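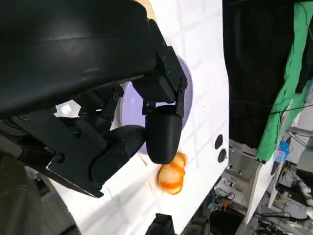
Chapter 3
Color Names and Color Samples

A color name covers a range of samples, and the edges of that range differ from one speaker to the next. This chapter deals with how the range is measured. The main source is the Garnov list, a set of 200 painted chips that readers sort under names of their own choosing.
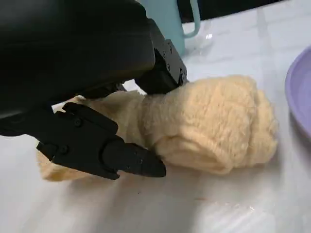 Sorting is done twice, with a break between rounds. A chip that gets the same name both times is called stable. In the Udach trial, 109 chips were stable for most readers – the rest moved, usually to a neighboring name.
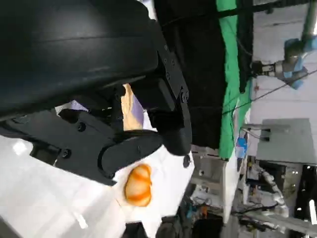

Figure 3.1. Tan next to pale purple.

Light colors move more than dark ones. Ardeleanu put this down to the small number of common names for pale samples, and later work has mostly agreed.
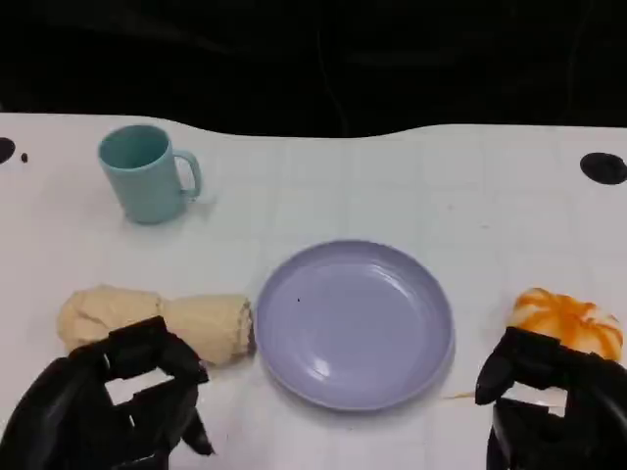
3.1 BORDERLINE NAMES

Teal is the usual test case. Some 21 chips lie between plain green and plain blue, and readers who know the word "teal" place the border differently from those who do not. Both borders should be recorded.

Related chapters
Chapter 2: Light Sources
Chapter 4: Matching by Eye
Appendix: The Denum Scale

Comments
Þrastardóttir: Is the break between rounds fixed? My edition gives no length.
S. Ardeleanu: One day. It is in Chapter 4.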